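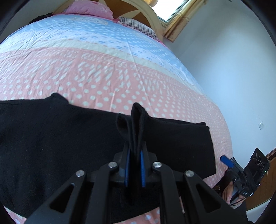 Fig. 1. Gripper closed on a black garment, near end of the bed.

Projects > Network Security > Student Reports > Firewall Alerts in the Doolan Lab

Too Many Pop-Ups: Cleaning Up Outbound Firewall Rules in the Doolan Lab

Rawiri Ormsby
Lallton College, second-year networking project
Advisor: Florencio Sarmiento

1. What I was trying to do

If you've used the PCs in the Doolan Lab you know the pop-up. You open a program, the program wants to talk to something on the internet, and the firewall puts a box in the corner asking if you want to allow it or block it. There's a little checkbox for "Remember my answer." Most people in my class click Allow without reading, a few click Block without reading, and then somebody sits down at that machine the next morning and the compiler can't fetch its packages.

The firewall is part of Skatumell, the security suite the college installs on everything. My project was to see if I could write one rule set for all 10 machines that would get rid of most of the pop-ups and still ask about programs it had never seen. I started in February and had until the end of the term, and I used most of it.

I should say what I left out. I didn't touch the antivirus side of Skatumell at all, and I didn't do inbound rules, which are handled on the college's own router and are way above my pay grade. Outbound only, per program, on the lab image.

2. How the firewall decides

This took me longer to understand than I'd like, so I'm writing it down for whoever picks this up.

Skatumell has two lists. There's the Program Rules list, where every entry is a path to a program plus what it's allowed to do, and there's the Global Rules list, which applies to everything. When a program tries to connect out, the firewall looks at Program Rules first. If it finds an allow there, it goes on to Global Rules, and the connection still has to get past that list too. If it finds a block in either place, the connection is dropped. If there's no matching entry in Program Rules, you get the pop-up.

Inside each list the order matters. It reads from the top and stops at the first match. I had a "block all" sitting above my "allow port 443" for one whole afternoon and couldn't figure out why the browser was dead. Moving it down one line fixed it. Florencio had told me to check the order and I'd said yes, I did that — I had checked it in the wrong list.

The pop-up stays on the screen for 60 seconds. After that it blocks the connection that one time and doesn't write a rule. So if you start something and go get coffee, the program fails, and when you come back there's no sign on the screen of what happened. It is in the log, though.

3. Collecting the alerts

I wanted a baseline before changing anything. Skatumell keeps an event log on each machine, and you can export it as a text file from the Events screen (Tools, then Events, then Export, and pick "Alerts only" or you'll get everything and it's huge). I exported the logs from all the machines after a normal week of classes and pasted them together in one spreadsheet.

The total for the week was 410 alerts. I really didn't expect that many! A lot of them were the same program asking over and over, because people weren't checking the remember box, or because the program had been updated and the firewall saw it as something new.

I sorted them by program path and then sorted them again by hand into groups:

Browsers and their updaters. These were the biggest group. The updater for one of our browsers puts itself in a folder with the version number in the name, so every update gives it a new path and every new path gives you a new alert.

Development tools. Package managers, the editor's extension downloader, a couple of local test servers that people run for the web class.

Things students brought in on a USB stick or ran straight out of the Downloads folder. Chat apps mostly, one music player, and a few I had to look up.

Stuff I couldn't identify from the path alone. I kept a separate tab for those and worked through it slowly.

The log gives you the path, the destination address, the port, and what the user answered. It doesn't tell you which user it was, and I was glad of that. I'd told the class I was collecting the logs and a couple of people asked if I could see what sites they were on. You only get the addresses for connections that set off an alert, and I deleted that column once I was done grouping.

4. Writing the rules

My first version was a mess. I made one rule per path, so I ended up with this long scrolling list that was correct for exactly the day I made it. Then the browser updated and I had alerts again.

Second version used wildcards. Skatumell lets you put a star in a path, so I could cover the updater with one entry for its parent folder. Much shorter list. The trouble is that a star will match anything in that folder, including a program somebody drops in there. On the lab machines students can't write to Program Files, so for that folder I decided it was okay. The browser updater lives in the user's own profile folder, though, where anyone can write, and there I wasn't comfortable.

What I settled on for that one was matching by signer. There's a tab in the rule editor called Publisher where you can say "allow if the file is signed by this company," and combine it with the path. So the updater has to be in the right folder and also carry the right signature. I didn't find this tab until my third week, it's behind the Advanced button and the manual gives it one paragraph.

For the development tools I wrote a group. You make a group under Settings, give it a name, put programs in it, and then write one rule for the group. Mine allows outbound on 80 and 443 and DNS, plus anything to the local machine itself, and logs everything else. The local part is what the web class needed. Before that, every time someone started a test server and opened a page from it, they got two alerts, one for the server and one for the browser.

For the stuff from USB sticks I wrote nothing. That was on purpose, and it's where I want the firewall to ask.

5. Getting the rules onto the machines

I built everything on a spare PC called Flaltton (all our test boxes have names like that, I don't know who picked them) and then exported the configuration. The export is a single file and you import it from the same menu.

Two problems came up here.

The first is that importing replaces the whole configuration and not only the firewall part. On the first lab machine I did, I wiped out its scan schedule. I noticed because the next-scan line on the main window said "Never." I put it back by hand from the machine next to it. After that I loaded the lab's existing configuration onto Flaltton first, added my rules on top, and exported that.

The second is that rules with a user name in the path don't travel. I'd written one using my own profile folder, and naturally it matched nobody else. Use the %userprofile% variable. It works in paths, it doesn't work in groups. If you need it in a group you have to make the rule separately and put it above the group rule.

Each machine needed a restart afterward even though the program says it doesn't. Without the restart the old rules kept being used for anything that was already running.

6. Results

I ran the new rules for another normal week, same classes, same export steps. The week before had 410 alerts. With the new rules there were 303 fewer.

Nearly everything that went away was from browsers and development tools. The USB and Downloads group stayed pretty much the same size, which is what I was hoping for. I also went through the new week's alerts looking for anything that should have had a rule and didn't, and found the extension downloader for the editor. It runs under a different program name from the editor itself. I added it to the group after the week was over, so it isn't reflected in the number.

Did people read the pop-ups more carefully when there were fewer of them? I'd love to say yes. I can't tell from the log. The share of Block answers went up, but with the routine alerts gone the ones left over are the kind people would block more anyway, so I don't think you can conclude much from it. One classmate told me she'd started reading them. One told me he hadn't noticed any change and asked when I was starting.

7. Things that broke

The library database client stopped working on one machine. It uses an odd port that never showed up in my baseline, I guess because no one opened it that week. It had been covered by an old rule I'd deleted as a duplicate. It wasn't a duplicate — same program name, different folder. I restored it and pushed the config out again.

Printing was slow for a morning and I got blamed, but it was the print server.

There was also a thing where alerts showed up behind full-screen programs, so you'd hit the time limit without ever seeing the box. It did that before my rules too. There's a setting called "Bring alerts to front" in the Interface section and it's off by default. I turned it on.

8. If I did it again

I'd collect a longer baseline. A week misses anything people only use once in a while, and the library client is the proof. I'd keep a change log from the first day too. Mine starts in the second week and the early entries are from memory.

I'd also ask for a read-only account on the machines for whoever's exporting logs. I was using the lab admin login for that, and Florencio pointed out in his comments on my draft that a project on tightening up permissions probably shouldn't be run that way. Fair!

The final configuration file is in the shared lab folder along with the spreadsheet, minus the address column. The unidentified tab still has a few entries in it. If you recognize any of them, write what it is in the notes cell and put your initials next to it.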